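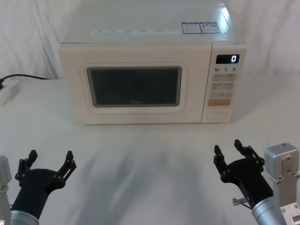 Switching from a dial microwave to a push-button one has taken me longer than I expected, so I'm asking before I return it. I picked it up in March to replace an old Urka with two knobs. The new one is cream, with a button at the bottom of the panel to open the door and time buttons marked 10, 1 and 5 under the display. My problem is small amounts of time. With the Urka I turned the knob a little and that was it. Do people get used to the buttons?
- plainoats

2 min read | 3 shares | 6 comments

tilegrout44
You get used to it in a week. Press the 10 for tens of minutes, the 1 for single minutes, and so on. Check your manual for what each one adds.

cindora_owner
I disagree. I had a Cindora with buttons like that for two years and went back to a dial. Flat buttons are hard to find in a dark kitchen and my mother couldn't read the print at all.

lowshelf
Put a bump sticker on the start button. Mine cost next to nothing. Also take the long label strip off the top before it bakes on - I left mine and had to scrape at the glue.

tilegrout44
Leave the energy sticker until you're sure you are keeping it. Some stores are picky about returns.

cindora_owner
What wattage is it? My Cindora was 900 and soup boiled over before I could find the stop button. At 500 it was fine.

plainoats
I'd have to look at the back. I'll give it another two weeks. The label strip can stay until then.

lowshelf
Fair enough. Mine is still going and I only use the one minute button anyway.

Recent threads
Yuan rice cooker lid won't close
Cleaning a glass turntable
Destusport lunch box in the microwave?
Best shelf height for a countertop oven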